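Refinishing a Second-Hand Blanket Box: Project Report

Han-gyeol Sun
Craft and Interior Skills, Arstead College
Submitted 16 Dec 2024

1. Purpose of the project

The unit required each student to take a plain or damaged household item and return it to use with a decorative finish. The total spend on materials was not to exceed £40. I chose a pine blanket box, bought for £20 from the Munshi reuse shop. The lid was sound but the old varnish had yellowed and one hinge was bent.

2. Preparation

The box was washed with sugar soap and left overnight. The varnish was then removed by hand sanding, beginning with a coarse paper and finishing with a fine one. This stage took longer than planned, as the corner joints held a good deal of old wax. Two knots on the front panel were sealed with knotting solution before priming. The bent hinge was straightened in the workshop vice and refitted with longer screws.

3. Choice of colour

Three tester pots were tried on scrap pine: a chalky white, a soft grey and a deep teal. The box is intended for the foot of a bed, so I looked at the samples by daylight and again under a lamp. The teal was chosen. It hid the filled areas well and suited the stencil design, a border of oak leaves in cream.

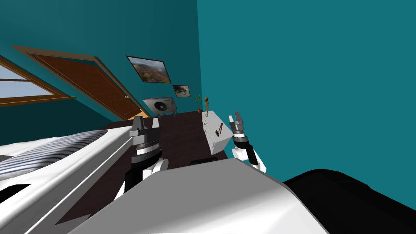
Image: computer-rendered bedroom with teal walls. Source: Trotodell.

4. Painting and stencilling

Two coats of teal were applied with a small foam roller, with light sanding between them. The stencil was cut from acetate and held with low-tack tape. On the first side I loaded the brush too heavily and the cream bled under the edge - this was wiped back and repeated with an almost dry brush. The remaining sides gave a clean line. Feklow clear wax was used as the final coat and buffed after a day.

5. Evaluation

The finished box meets the brief and was completed within the budget. The lid closes evenly. The stencil border does not quite meet at the rear left corner, owing to a measuring error made in October when the acetate was cut. In a future project I would mark out all four sides in pencil before painting any of them.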